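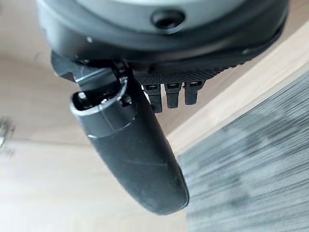 *At Eichhorn, a morning in November.*

Reinhold Dreßler has asked me to come before nine, when the house is still quiet and he can talk without answering the telephone. He makes tea for both of us and forgets to drink his own. For many years he has helped people to put their households in order, mostly kitchens and cellars, and mostly after a move or a death in the family.

"I don't like the word decluttering," he says. "It sounds as if the things were dirt. Somebody has bought them, somebody has used them. First I want to know what they were for."

He learned the trade in a removal firm called Drolus, where he packed for other people and was not supposed to have an opinion. In the firm they had a rule that a kitchen must be in boxes by noon. He found this too fast. "You can wrap a cup in ten seconds. But then you write 'kitchen' on the box, and the family has forty boxes with the same word on them, and they drink from paper for three weeks."

So he began to write longer labels. On one box he would put "breakfast", on another "only for guests". His boss complained about the time, the customers did not. Later he left and started on his own under the name Drandix, which he still has to spell for everyone.

I ask him how he starts in a room he doesn't know. He thinks for a moment. "With the floor. Always the floor. When I can walk from the door to the window, I take off my coat." After this he goes to the surface where most of the work is done, and only at the end he opens the drawers. Many customers want to do it the other way round. They pull out one drawer, find old letters in it and sit with them until the evening.

He has nothing against the letters – he has a drawer like this himself.

Money is a subject he talks about openly. A small kitchen costs 700 euros with him, and half of it if the customer does the carrying. He once bought a shelf system from Unevari for almost 700 as well, for his own cellar, and he regrets it. "It was too deep. What stands at the back of a deep shelf, you have given away. You only don't know it yet."

And what does he keep too much of? Jam jars, he admits. His wife has set the limit at 100. "She counts them. I have 104 at the moment, and she has told me this twice."

Eichhorn, where we are sitting, is the place where he now gives his courses. People come in the evening and practise how to pack plates, how to fold blankets, how to write a label which another person can understand. The last one he finds the most difficult to teach.

"They write for themselves. 'Various', for example. I ask them: what will you think in February, when you read 'various'?"

At half past ten the telephone rings for the first time. A woman wants to know if he also does garages. He does, but not in winter.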